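Sukkah season at Flamthorpe

Well, we did it again! On Sunday morning the sukkah went up behind the community hall, and it is the biggest one we have ever built. There is now room for 23 at the long table, plus the children's bench along the side (bring a cushion, it's hard). The Calimlim family gave us armfuls of willow and laurel for the roof, and you can still see the stars through it, just as you should.

Norbert Katona will lead Kiddush each evening, and he has promised to teach us the Fasula melody, the one his grandmother sang, which is slow to start with and then very fast indeed. Come and have a go even if you can't hold a tune!

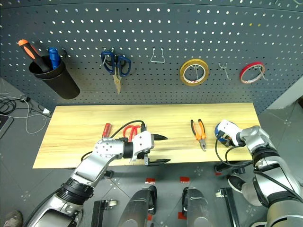

Supper is bring-and-share, vegetarian or dairy please, with a label saying what's in it. Soup will be on from 5 o'clock for families with little ones, and everyone else is welcome whenever they can get to us. If it pours we'll say the blessings outside, get a bit damp and eat in the hall.

The lulav and etrog are on the shelf by the side door for anyone who would like to use them during the week. Sira is happy to show you how if it's your first time, so do ask her.

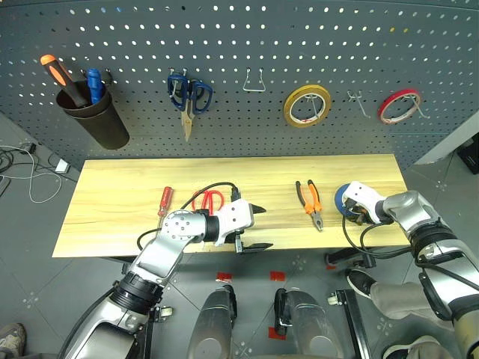
Scissors and tape on the pegboard

Paper chains and fruit for hanging are still very welcome, the brighter the better. Leave them in the box in the porch, with your child's name on the back so they can go home again after Simchat Torah.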